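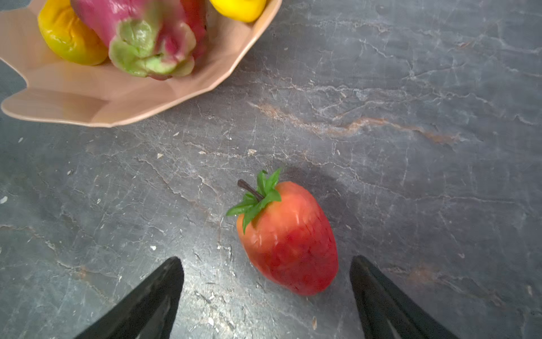
Why do home stagers put fake fruit on a kitchen counter?
Because it fills a bare stretch of stone and never rots, which is a low bar.

Course notes, Edem Quansah, Varnurbridge

1. The bowl. A petal-shaped rim already looks busy. Papaya and dragon fruit piled in it compete for attention, and I doubt buyers care which wins.
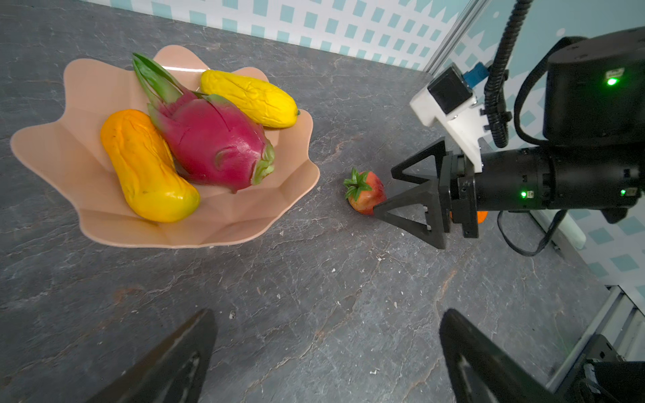 2. Loose fruit

The textbook claims that pieces set outside the bowl look "lived in." I remain unconvinced. Most people who own a dragon fruit are not leaving it beside a tangerine.
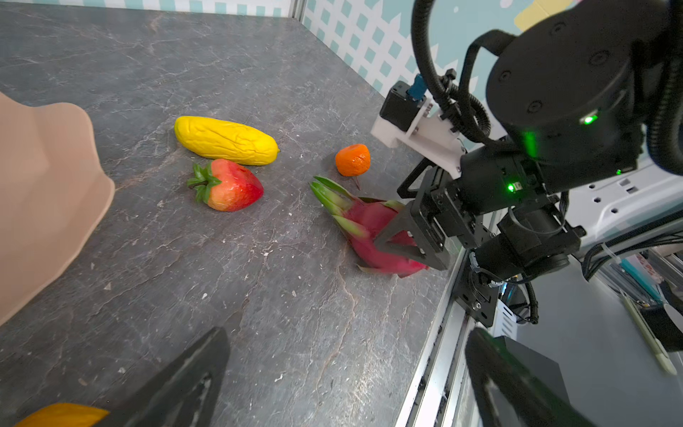
They are eating it, or wondering how. Try 2 pieces on the counter before you try 5, then stand in the doorway and decide if it sells anything.

Reading for October: Robichaud, page 17.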